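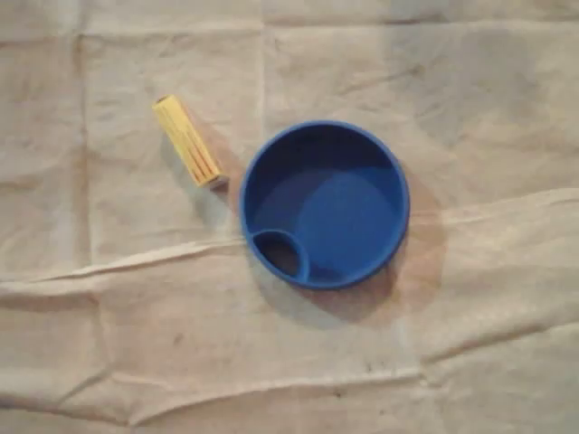 Blue bowl and yellow block on a beige cloth.

Section 4: Hooking up your Civano under-sink filter

I've put in a fair few of these now, and the Civano is the friendliest of the bunch. Read the whole section once before you pick up a wrench.

1. Shut off the cold water valve under the sink, then open the faucet and let it run dry.

2. Unscrew the supply hose. Keep the old washer — I always wish I had when the new one rolls under the stove.

3. Screw the bracket to the cabinet wall and hang the filter with the arrow pointing toward the faucet.

CAUTION: Hand-tighten the plastic nuts. I cracked one in February with a wrench and had to order part 804 from Curkotside.
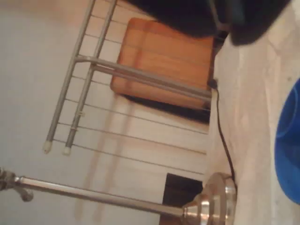

4. Push each tube in until it stops, then tug it gently. If it slides out, trim the end square and try again.

5. Open the valve slowly and check every joint with a dry paper towel.

6. Run the cold tap for 4 minutes before you drink any. Gray water at first is just carbon dust.

Note: Change the cartridge every 300 gallons. My neighbor Michalis Panagiotou writes the date on his with a marker, and I've started doing it too.

Last revised Jun 5, 2026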